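Data collection, Brultville site: June progress

The team recorded 1394 demonstrations this period, of which 613 have been reviewed and accepted for training. Shiela Villanueva and Haziq Nair ran the sessions in four-hour blocks. Another 38 were thrown out for missing gripper readings.
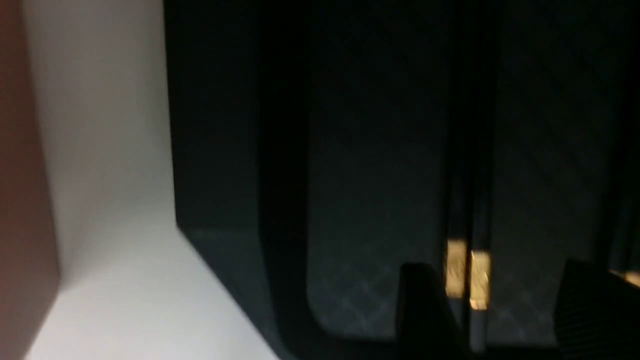
Wrist camera view, gripper in front of a dark panel with crosshatch texture.

Dark surfaces remain the weak point. Reviewers spend longer on those episodes — edges are hard to mark when the wrist view is blurred. Viorica Dinu is testing a second lamp and a shorter exposure.

Next period we will clear the review backlog and send the first full set to Manach.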